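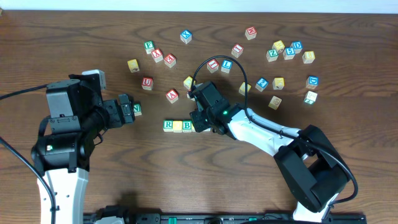 Yurani Cabrera would ban the alphabet song if she could, at least for the first month. Kids who learn the song first, she says, treat the letters as one long word, and then you hand them a B on its own and they have to sing their way to it.

Solveig Solberg laughs when I repeat this to her. The two of them have run the letter table at the Kernmont children's library for two years now, and they have been arguing about the song the whole time.

"I love the song!" Solberg says. "But Yurani is right that blocks do something else. You can hold an R. You can turn it upside down and be annoyed that it doesn't look like anything. A four-year-old will spend ten minutes on that."

The library owns 434 wooden blocks, most of them from a set called Ulano, with colored letters and numbers on the faces. They live in a flour bin behind the desk and come out at ten in the morning. No trays, no cards to match. Cabrera tips a few handfuls onto the bare wood and waits.

"Somebody always makes a row," she says. "Always. They don't know any words yet and they still line them up. R, then a yellow one, then B, and they ask me what it says. I read it to them exactly as it is - you should hear what comes out of my mouth some mornings."

I ask about the blocks that turn up with a plain side. Solberg lights up. Those get used as spaces, she tells me, or as a letter the child hasn't met. One girl called hers "the quiet one" and put it in the middle of her name.

They wash the whole lot in October, with a damp cloth and a little soap, and lay them out on towels overnight. Two E's have gone missing since spring. Cabrera thinks one is under the radiator.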